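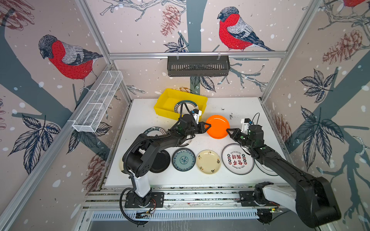

Orange plate, yellow bin, and the rest of the mismatched pile

This site uses cookies to improve your visit. Accept / Manage choices

Reading time: 3 minutes

**One bin for all the plates, does this make sense to anyone?**

dishpan_dan
I keep reading that you should own one plastic bin and put every plate you have in it. Pull the bin out at dinner, put it back after. The Cesier blog has a whole post on it. I have 13 plates, hardly any of them matching, and I don't buy it. Plates are heavy. They're different sizes. A bin with sloped sides wastes space at the bottom, where you need it most. Has anyone lived with this for longer than a week?

oatmeal_again
Two years. It's fine. You're overthinking it.

dishpan_dan
Fine how? Do you stack them flat or stand them up?

oatmeal_again
Flat, big ones at the bottom. Same as a cabinet.

Kettle_Row
Then what does the bin do that the cabinet didn't? I tried one from Prindden and all I got was a cabinet I had to lift. If you want the plate at the bottom you still have to take everything off it.

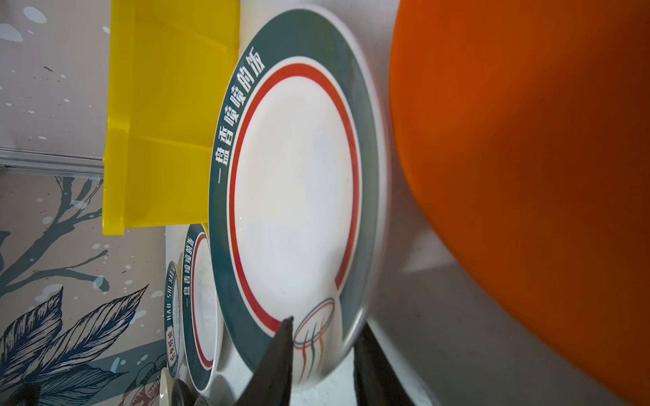
Standing them up fixes that, and I'll give the bin people that much. On edge, one behind another, you can grab any plate by the rim and leave the others alone. You can also read the rims, so if yours have writing on them you know which is which before you pull. But for that you want a rack with slots. In a smooth bin they slide.

marge_in_the_mudroom
Racks are a scam too, sorry. I bought the Bulis one. The slots were cut for thin plates and anything with a deep rim sat crooked. Went back to a stack and a dish towel between the good ones.

dishpan_dan
See, this is what I figured. Every one of these posts uses a set of identical white plates. Show me it working with a floral one and a solid black one and some novelty thing that says "Just To Eat" on it.

oatmeal_again
My plates don't match either and I've managed. Put the small ones on the big ones. If you have a pair with the same rim, keep the pair together. Everything else goes wherever.
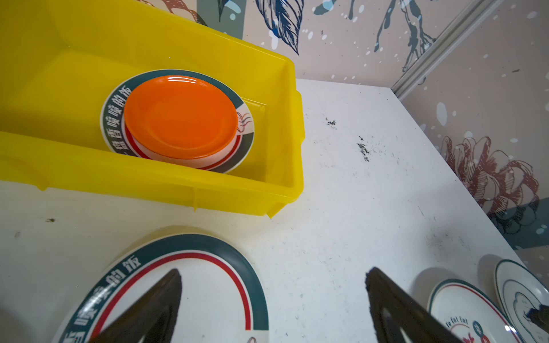

And a small plate on top of a big one leaves the edge of the big one showing, so you don't lose track of what's under there. I don't know what else you want from a plate.

Kettle_Row
I want it not to chip. A small plate sitting in the middle of a bigger one rubs the same spot every time you move the bin. Maybe that's nothing. Maybe it's a gray ring after a year. Has anybody checked?

oatmeal_again
No ring on mine. I just went and looked.

marge_in_the_mudroom
Depends on the foot of the plate. Unglazed foot, you'll get marks. Run your thumb along the bottom.

dishpan_dan
Ran my thumb along mine. About half are rough. So that's half my plates out, or I'm cutting up felt circles, and now the simple system has an arts and crafts step.

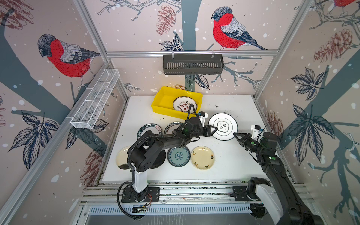
I did try it tonight anyway, so I can complain properly. Laid everything out on the table first to sort by size, and that took up more room than the cabinet ever did. Got them in two piles, big and not big. The in-between ones could go in either.

Kettle_Row
Sort by how often you use them. Size takes care of itself.

marge_in_the_mudroom
It does not. I sorted that way once and ended up with a dinner plate balanced on a saucer.

Kettle_Row
So don't use the saucer so much.

oatmeal_again
Dan, what bin did you use?

dishpan_dan
A Sembiring one from under the sink. Clear, straight sides. It bowed when I picked it up full, so I took the top few back out. They're on the counter. I'm giving it until the end of the month and then it goes back to holding sponges.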